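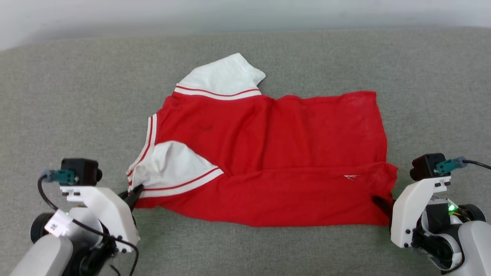
Folding cell, left arm drifts low after warm-up

hczerwinski
16 Jul 2021

Two-arm folding cell, wrist camera on each arm, padded table. After warm-up the left gripper closes lower than it did at cold start. On polo shirts it still gets the sleeve, but the fingertip presses into the pad before closing and the fabric bunches. Right arm repeats fine on the hem corner.

Already done: re-homed both arms, swapped the left finger for a new one, checked the bracket screws. Offset at cold start is zero. After 12 cycles it is 2 mm low and stays there.

I would prefer not to add a software offset until I know where it comes from.

Henryk Czerwiński

pringle_bench
Is the pad the same height at both ends? Upholstered tops take a set where the arms press most. You could be reading pad height as arm error.

hczerwinski
Checked with a straightedge across the full width. No dip I can measure. I also ran the left arm against a steel block in place of the pad and got the same 2 mm.

lzak
Then it is in the arm or its mount. I look after the cells at Burnby and we had this in March. Shoulder joint ran warm, the base clamp had been tightened on one side only, and the base tipped forward as it heated. Loosen the clamp, seat the base, tighten in a cross pattern, repeat the block test.

Also look at the camera cable. If the loop below the wrist is too short it loads the last joint when the arm reaches forward. Ours was short enough to pull on the plug at full reach.

Leokadia Żak

dutix_user
Disagree on the cable. A camera cable that thin will not move a wrist 2 mm. Just put the offset in. Measure after warm-up, enter the value, run the warm-up routine before every shift. We have run a Dutix cell like that for a year without trouble.

lzak
The offset hides the clamp. If the clamp is the cause, the number changes the next time someone bumps the base, and you will be chasing it again. On the cable I agree it will not account for all of it. It does wear the connector, and a connector that works loose drops images mid-fold.

pringle_bench
Agree with fixing the mount first. One more check: with the arms powered off, push down on the wrist by hand and watch the base. Any movement at the clamp shows right away.

hczerwinski
Did the push test. Left base moves, right base does not. Rear clamp screws on the left were at 2 Nm, front ones at 9. All should be at 9.

Took the arm off, cleaned the plate, seated it, torqued in a cross pattern. Block test after another 12 cycles: under 0.1 mm. I lengthened the left cable loop while I was in there — there was slack in the tie at the elbow.

dutix_user
Fair enough on the clamp. I would still keep the warm-up routine. Joints grow with heat whether the base is tight or not.

hczerwinski
Keeping it. No offset entered.

skolaser_tom
Did you recalibrate the camera to gripper transform after taking the arm off? Moving the base changes camera to table as well, and the collar and hem points come from the cameras.

hczerwinski
Base to table, yes. Wrist camera to gripper, no, the bracket was not touched.

lzak
That is correct if the bracket screws are marked. If they are not, put paint marks on them now and check the base torque again after the first full shift. Ours lost a little on the first heat cycle and held after that.

hczerwinski
Marked. Torque check is on the sheet for tomorrow.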